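Small gears, big mat: my January gallery

Tuesday, January 28, 2020

Hello again from the back bench! It's been ages since I put any pictures up (the last lot were the clock cases, and I still owe you the finishing notes on those), so I thought I'd do a short gallery on the gears and the ring plate, as a few of you wrote in after my Gundbridge talk wanting to see what I'd been going on about.

For anyone new, I'm Verna Calloway and I like small mechanical things. I can't draw, I can't sing, but give me a little spur gear and a peg to put it on and that's my evening gone. The puzzle is dead simple to look at. You've got a round plate with a great big hole in the middle, pegs standing up on it, and the gears go over the pegs. Then you take them all off and do it again in another order, which sounds dull and isn't, at least to me.

I get a lot of questions about the surface, too, so the dark mat has its share of this page. I went through all sorts before I settled on a cloth one. Tea towels ruck up, newspaper gets ink on everything, and cork sheds bits into the bores.
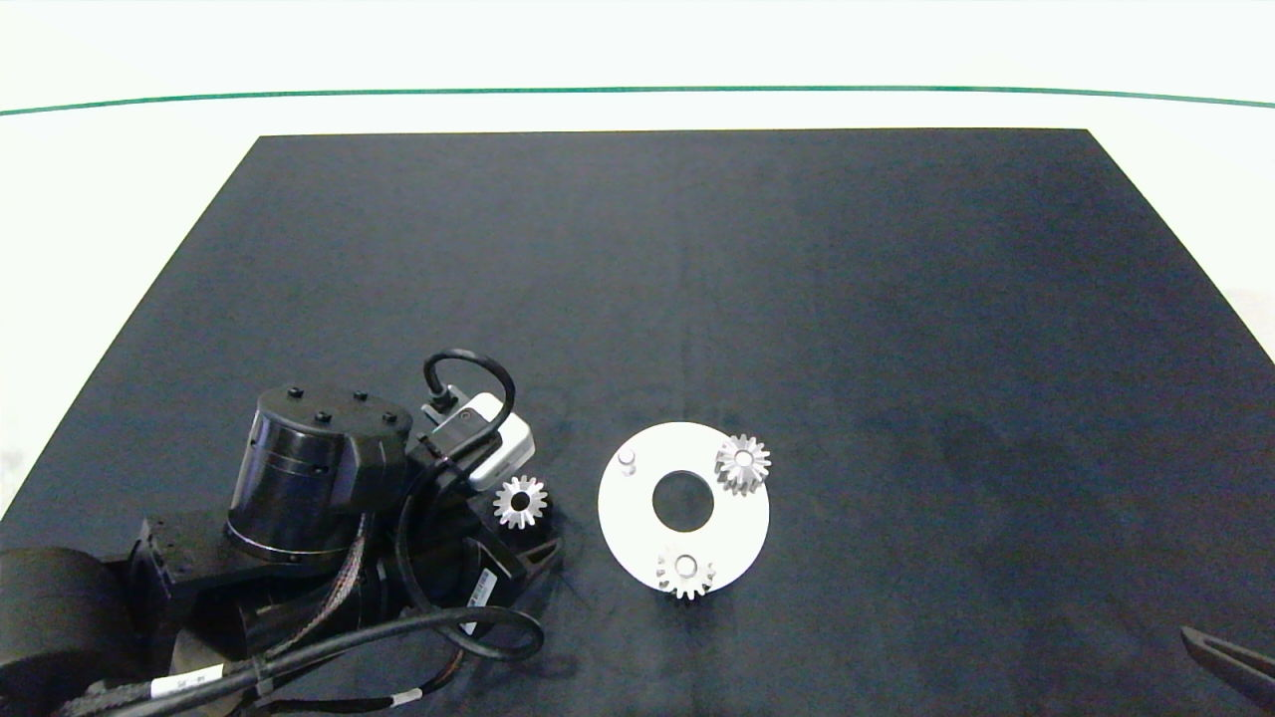

The mat with its fold line still in it. I keep meaning to iron the thing. 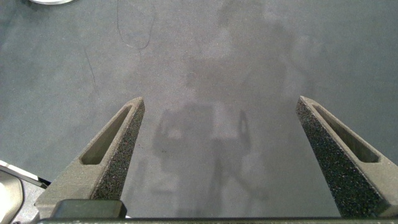 Plain surface, nothing on it.
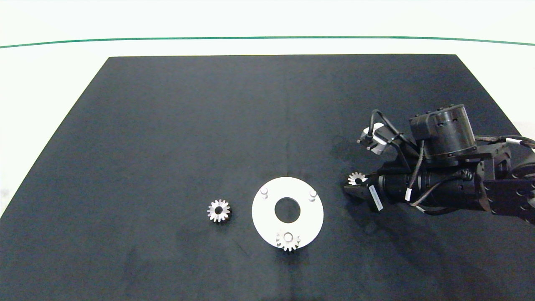

One gear on the bottom peg, one off by itself to the left, and two pegs still waiting.

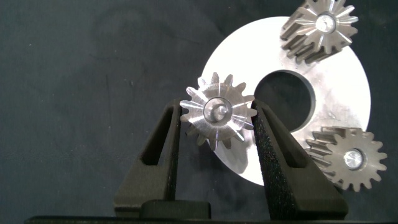

The little hub in the middle of a gear, and what the light does to the teeth!

I bought my first set of gears from a chap at the Whitfield swap day, 30 of them in a tobacco tin, and not one pair would run together. I didn't know then that you have to match the tooth size as well as the bore, I just thought a gear was a gear. Lesson learnt! These days I order from Taltora, who send them in little paper packets with the size written on, and they've never once sent me the wrong ones. Postage is a bit steep if you only want a couple so I save up my list and do one big order.

Cleaning: an old toothbrush, a drop of white spirit, and then a wipe with a lint-free cloth. Do the bore as well, with a cotton bud. I've seen people recommend soaking them overnight and I wouldn't bother. If a gear feels tight going on, try turning it very slightly back and forth as you lower it, and keep it level. Shoving it down crooked is how you mark a peg, and I've got a Kaltden plate in the drawer with a nasty groove in it to prove that one.

Oh, and storage. Somebody asked whether I keep them in a screw organiser and yes, I do, one of the cheap see-through ones with the lift-out dividers. Mine cost 14 pounds and the lid has cracked already, but the drawers are fine. Label the front of each drawer and not the lid, or you'll be forever putting them back wrong.

Next up I want to have a go at a bigger plate with more pegs. I've got a sketch for it but the spacing is doing my head in, because if you're a hair out on one peg the whole lot binds. I should have something to show in March, and I'll bring it along to Gundbridge if it behaves. If you've made one yourself do send me a photo, and tell me what you used for the pegs.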